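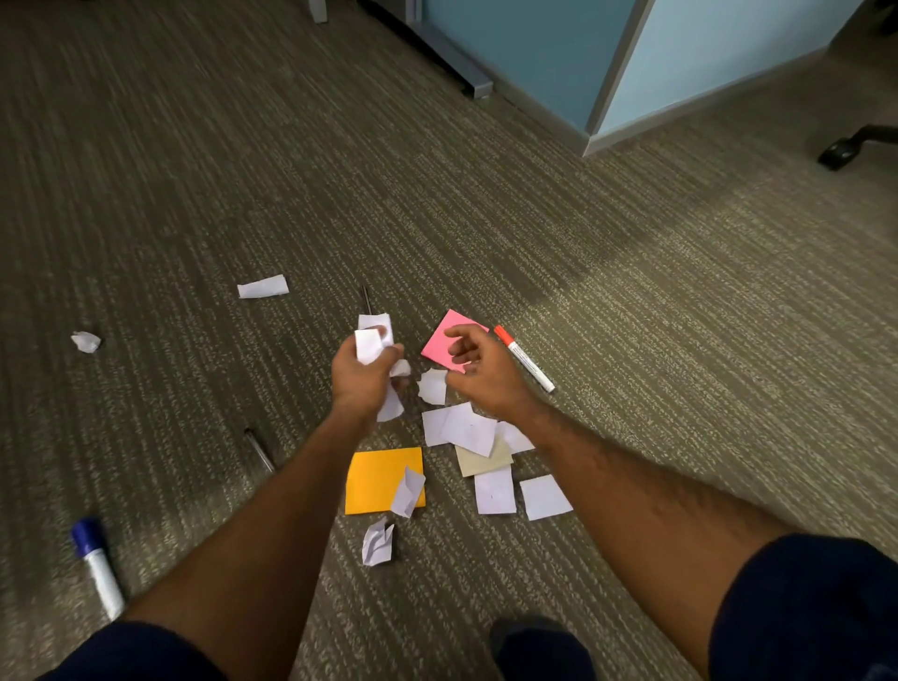

Kirgate is a hobby robot intended to pick up paper scraps, sticky notes, pens and similar litter from carpeted floors. It was started by Fabian Brunner and Vinzenz Eberhard at Wostov, a shared workshop where both were members, and consists of a wheeled base, a single arm called Skála and a piece of sorting software called Filter. The builders have described it as "a working floor-clearing robot". The published material supports a weaker claim: a machine that picks up some objects from some carpets, usually with a person standing nearby.

Background

Brunner and Eberhard began the project in February, after an earlier attempt to modify a robot vacuum was dropped. The vacuum coped with dust and small shreds but pushed pens ahead of it and rode up over crumpled paper. According to the project notes, the idea was to send a second machine over the floor first and let the vacuum follow.

Whether two machines are an improvement on a person bending down has been questioned from the start, including by other members of Wostov. The notes do not give a time for clearing the same floor by hand. Eberhard's stated position was that the comparison missed the point and that the robot could work overnight. No overnight run has been documented.

The name is taken from a label on the crate in which the first parts were stored. Early pages on the project spell it "Kirkgate", and a few copies of the parts list still do.

Construction

The base is a plywood deck on two driven wheels and a rear caster. Its motors came from a discarded mobility aid and are far stronger than the job requires. Brunner defended them as free. They also draw more current than the first motor driver could handle, and the replacement driver ended up as the most expensive single part in the build.

Skála is mounted at the front edge of the deck so that it can reach the floor without the wheels rolling over whatever it is about to pick up. The arm is printed plastic over aluminum tube, with hobby servos at the joints. The gripper has a pair of flat fingers with replaceable rubber tips. A third finger was drawn up and printed but never fitted, and it appears in several diagrams as though it were part of the machine.

Collected items are dropped in a tray behind the arm. The tray is open, and hard turns have been known to put paper back on the floor. The builders' answer was to limit the turning speed, which lengthened each run. A lid was discussed.

The parts list puts the weight of the finished robot, without its battery, at 3 kilograms. This is hard to square with the deck, the motors and the steel caster bracket in the same list, and may refer to an earlier base.

Filter

Filter is the software that decides which objects on the floor should be picked up and where they should go. It takes pictures from a camera above the arm and sorts what it finds into paper, writing tools and "leave alone". The last group was added after the robot tried to lift a power cable.

It was trained on 1336 labeled pictures, nearly all of them taken at Wostov on the same stretch of flooring. The project page presents this as a large collection. For a home build it represents a lot of evenings, but pictures of one room teach a program mainly about that room. When Filter was tried on a striped carpet, the builders reported that it marked pale flecks in the weave as paper. They called this "a tuning issue". The fix they published raised the minimum size of object to be picked up, and after that small torn pieces were ignored on every carpet.

Labels were applied by Brunner and Eberhard separately, and their habits differed. Brunner marked a crumpled scrap lying on a sticky note as one object; Eberhard marked it as two. The difference was noticed late and only partly corrected.

Picking up flat paper

The main practical difficulty is paper that lies flat. A wad or a folded scrap gives the fingers something to close on. A sticky note or a smooth square of paper does not, and on short, tight pile the rubber tips tend to slide over it. A person gets around this without much thought, by lifting a corner with a fingertip or a nail and gathering loose pieces in the other hand. Skála has no other hand and nothing like a nail.

Several methods were tried:

A scraping edge glued to one finger, which lifted stiff card well and tore thin paper.

A strip of tape on the gripper, renewed by hand. It picked up nearly everything and let go of very little.

A small suction cup, abandoned when the pump proved too loud for use in a shared room.

A drag motion, in which the arm pulls the sheet toward the base until it buckles and can be pinched. This is the method in the current version.

The drag motion looks convincing in the builders' videos. Viewers have pointed out that the sheets in those clips are already creased, and a creased sheet buckles much more readily. Brunner replied that creased paper is what people drop. That is partly fair, but sticky notes are named first in the project's own description, and they are commonly dropped flat.

Pens and markers are easier. The gripper closes on the barrel and the shape does not change. Clear plastic pens remain a problem for Filter, and the notes advise removing them before a run.

Demonstration and results

A public demonstration was held at Wostov on 2022-08-16. The builders' summary gives the result as a success and says the robot made 200 picks. It does not say how many attempts were made, how long the session lasted, or whether the same items were put back on the floor and collected again. A member who attended wrote afterward that they were, and that Eberhard moved the robot by hand when it became stuck against a chair base. Eberhard did not dispute the second point and said the chair should have been moved.

No log from the demonstration has been released. A spreadsheet linked from the project page covers a later test with a smaller spread of objects, and has no column for failures.

The battery is said to last roughly 2 hours. The arm was folded for the whole of the test on which this figure rests.

Cost

The cost of the build is disputed in a minor way. The project page calls it "cheap to make" but leaves out the motors, the printer filament, the tubing taken from workshop scrap and every part that was replaced. People attempting copies have generally had to buy all of these. One builder gave up at the arm and used the base to carry tools.

Reception

Comments from other hobbyists have been friendly toward the mechanical work and less so toward the claims. The drag motion has been copied in at least one unrelated arm project. Filter has drawn more criticism, mostly over the narrow set of training pictures and the lack of any test on a floor the builders had not already used.

Brunner has since described Kirgate as a "learning project", a phrase missing from the earlier pages. The description at the top of the project page has not been changed.

Current state

The base and arm are kept at Wostov and are available to members. Files for Skála can be downloaded in full. Those for Filter are incomplete: the trained model is there, but the pictures and labels are not, so the training cannot be repeated. A second version with a covered tray and a wider gripper has been announced. Drawings exist for the tray.

See also

Robot vacuum
Mobile manipulator
Shared workshop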